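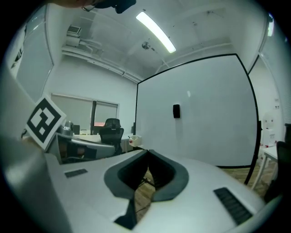

My bicycle insurance came up for renewal on 01/08/2019 and for once I read the whole thing, all the way to the schedule at the back. I'd been riding the Risham path into town for years (it's a gorgeous run, you get the river on one side for most of it) and I figured I was covered for anything short of a meteor. Well, no! If I'd clipped a pedestrian, the bill would have been mine. I needed it drawn out for me, the way you'd do it on a big whiteboard with a thin black frame, one side for damage to me and the other for damage I do to somebody else. My policy with Gemlow only had the first side.

So I rang Kyung-tae Jin, a lawyer in Chege who takes on a lot of cycling claims, and asked him what riders get wrong. "They wait," he told me. He had one client who came off at a badly patched driveway in December and didn't see a doctor until the new year, and by then the insurer was arguing over every last physio visit. Her bike repair alone came to $729, and they offered her $236 of it.

Adding the liability cover cost me $158 for the year, a bit less than I spend on tires. I also keep a pen and 2 blank claim forms in my saddlebag now, folded up beside the spare tube, and my riding mates think it's hilarious. Two of them have since asked me for a copy.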